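Kos two-arm bench kit: a term with it at our after-school robotics club

We've had the Kos kit on the end bench since May and I've been promising Melahat Polat a proper write-up ever since, so with the kettle on, off I go.

First thing to say is that you get two arms and they both bolt to the same bar along the front. I thought this would be a nuisance (I'd wanted to split them between groups) but I've come round to it completely. Once the bar is on, the arms stay where you put them and last week's positions still mean something this week. With our old Trelevetti set we lost the first part of every session finding out where the arm thought it was!

Assembly was fine. Fiddly, but fine. Drita Bošković and Kidus Gebretsadik did most of it between them and only got properly stuck on the wrist motors, where the leaflet has the drawing the wrong way round. The screws are good quality, the hex key isn't, so use your own.

The cables are my main moan. They're long and they're purple, which I rather like, but there are no clips in the box, so they loop about wherever they fancy and you have to plan a move with half an eye on them. Nikola Omerović wants to print some guides. I'd have liked them included at £625.

The software is called Imen and it's decent. You record a move, name it and string your moves together, and our younger ones got the hang of it in an afternoon. It does log everything as numbered runs with no way of adding a note, so Mirsad keeps a paper notebook with entries like "1,087 rubbish, 1,089 lovely". Please, Kos, give us a comments box.

For the end-of-term challenge the club picked the washing-up, well, the racking part of it: bowls, plates, cups and a couple of dish racks. I was doubtful. Crockery is curved and shiny and a pain to hold, but it's been the best project we've done, as everybody already knows what a well-stacked rack looks like and has opinions about it.
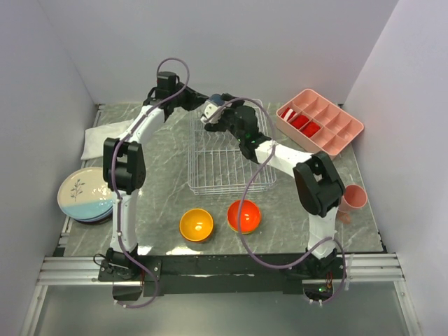
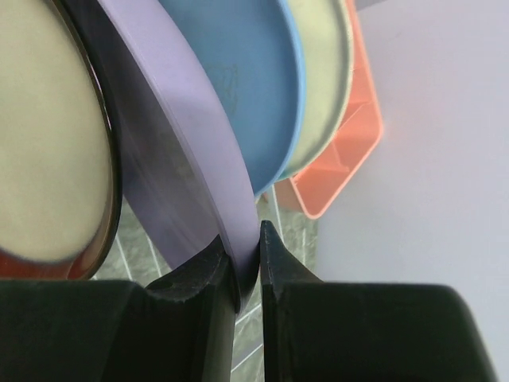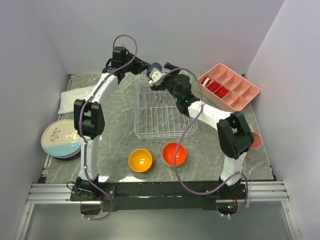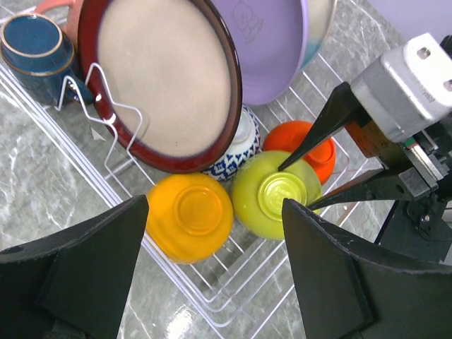 Anyway, the fingers. They're narrow towards the ends, which suits a rim very nicely, and I'd say plates are easier than bowls for that reason. Upside-down bowls want a much more careful approach, and Kidus ended up teaching his in lots of tiny steps. The black finish scuffs, so don't expect them to stay smart.

Would I buy it again? Yes, I think so, with a bag of cable clips in the same order. If you only need one arm, the Gusex is cheaper and perfectly good for picking up blocks. For two children working on one job and having to talk to each other about whose arm goes first, I'd go for the Kos. Four stars from me, and Melahat says four and a half.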